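# Le frigo, la gazinière et le petit cahier de Rosenthal

Je vous préviens tout de suite : je suis arrivée chez Neltetti avec l'idée que les règles de sécurité, c'était un classeur qu'on ouvre une fois par an. J'en suis repartie avec des notes plein les poches et une drôle d'envie de ranger ma cuisine !

Neltetti fait travailler des robots à deux bras dans de vraies cuisines, avec de vraies courses sur le plan de travail. Mon guide du jour, Hollis Wojcik, rédige les consignes de la maison. Le recueil s'appelle Rosenthal (du nom de la rue où l'équipe a démarré) et il tient en 14 pages. La première version en faisait 235, m'a-t-il avoué, et il était à peu près le seul à l'avoir lue.

La règle qui ouvre le cahier concerne le plan de travail. On ne le vide pas avant une séance, mais on décide avant de commencer de ce que le robot a le droit de toucher. Une bouteille d'eau en plastique, une brique, un sachet, d'accord. Le verre, c'est une autre catégorie, avec une vitesse plus basse et une personne qui garde la main sur l'arrêt. 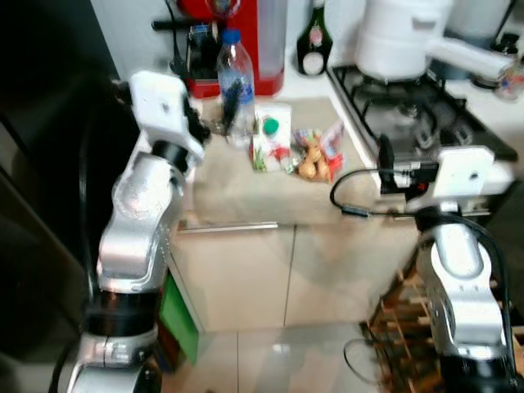

« Et la gazinière ? » ai-je demandé, parce que moi, c'est la première chose qui m'inquiète dans une cuisine. Hollis a tourné deux pages. Gaz coupé au robinet, et pas seulement aux boutons, avant toute mise sous tension. Ensuite on vérifie les câbles, bras par bras, en les faisant aller jusqu'au bout de leur course : un câble trop tendu s'abîme, un câble trop long finit par s'accrocher à une poignée. J'ai trouvé ça presque décevant de simplicité, et puis j'ai repensé au chargeur que j'arrache de la prise chaque matin avec mon sac.

Le registre des incidents, lui, compte 2 449 lignes. On y note tout, même une serviette tombée par terre. Hollis aime beaucoup son registre, et il m'en a lu des passages avec une gourmandise de romancier (la saga du pot de cornichons mériterait un article entier). Chaque mois d'août, l'équipe le relit du début à la fin et en tire les modifications du cahier. Les meubles à portes y occupent une place énorme, réfrigérateur en tête : ça pivote, ça résiste à cause du joint, ça se referme tout seul quand le sol n'est pas bien plat.
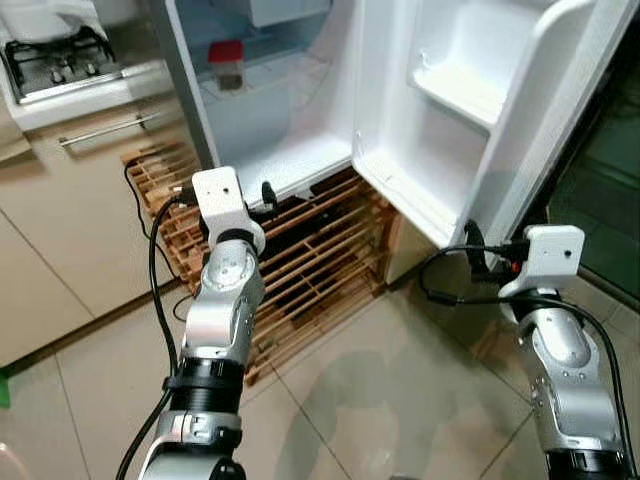
Qui peut entrer dans la zone quand une porte est ouverte ? Une seule personne, désignée avant la séance, et uniquement une fois les bras arrêtés et l'arrêt confirmé à voix haute.

Cette histoire de voix haute m'a amusée, je l'avoue. On dit « arrêté », l'autre répond « vu », et seulement alors on avance. La formule vient de Cellumska, un atelier partenaire où l'on avait essayé les voyants lumineux, puis les gestes, puis un sifflet (un sifflet, dans une cuisine carrelée, je vous laisse imaginer). Au bout d'une heure je répondais « vu » à tout, y compris quand on m'a proposé un café.

Reste le sol, et là Hollis devient intarissable. Il trace autour du robot un périmètre qu'il appelle le Faltau, ne me demandez pas pourquoi, il n'a pas voulu le dire. Tout ce qui s'y trouve doit être soit inscrit sur la fiche de séance, soit sorti de la pièce. Une caisse en bois peut rester, à condition de figurer sur la fiche avec sa position.

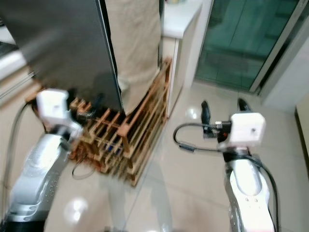 La fiche, donc, se remplit à la main et se signe à deux. J'ai tenté d'en remplir une et il m'a fallu quelque 3 essais, la faute à une case « objets souples » que je sautais systématiquement. Torchons, rideaux, sacs : tout ce qui pend ou se froisse va dans cette case, car une pince peut s'y prendre sans que l'opérateur le remarque aussitôt. Hollis a relu ma version, ajouté un torchon que j'avais oublié, et l'a glissée dans la pochette avec les autres.

La prochaine révision du cahier doit trancher un point qui divise encore l'équipe : faut-il une deuxième personne pour les séances courtes ? Hollis est pour. Ses collègues trouvent que ça alourdit les journées. Je me garderai bien d'arbitrer, mais j'ai demandé à recevoir la nouvelle version dès qu'elle sortira.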